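Oct 19, 2022
3 min read

Budget form is due to Jarlath before the end of the month and I have eaten most of a packet of Scotch Fingers over it, so I'm writing this instead of finishing it. Spent the whole arvo in the lab with the hand going and my notebook on my knee, trying to work out what we need versus what Žydrūnas wants (not the same list!).

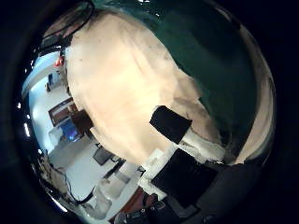
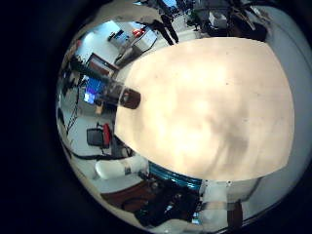
Wrist camera views, both with something big and beige right up close. The blue rim is in the second one.

So, the camera. I went in dead set on asking for new ones and came out not so sure. It goes so wide that you get the cables, the office chair and the monitor all bent round the edge, and I reckon I could live with that for another year if it means we get a second hand out of the money. Žydrūnas disagrees – loudly – and says he's sick of squinting at a big pale blob and guessing where the edge is. Fair enough, he's the one who sits there labelling it.

The quotes are doing my head in. Skorka want 8 weeks for delivery and won't hold the price past 21 days. Moradi will hold it until July, lovely people, but their fingers come in sets of 20 and where on earth would I put 20 fingers? Virden still haven't rung back. I've left seven messages now and the bloke on the desk knows my voice.

Then there's all the boring stuff I forgot last year and got a talking-to about. Spare screws for the hand. Finger pads. Cable trunking, because I'm over stepping across black cables every time I want a cuppa. A service visit, if Flenthorpe will still drive out to us without charging for the whole day. I've put the trunking first out of pure spite.

Jarlath stuck his head in before he went home and asked if we could lease the second hand. Hadn't even thought of it! Leasing comes out of a different bucket, so that might leave enough over for one new camera, and Žydrūnas would stop sighing at me. Have to ask Skorka whether they do it, and whether the service is thrown in or extra.

Must find last year's spreadsheet too. I think it's on the old laptop. Mum's for tea tomorrow, so the form is getting done tonight after the washing up.

Contact | © 2022 | Back to top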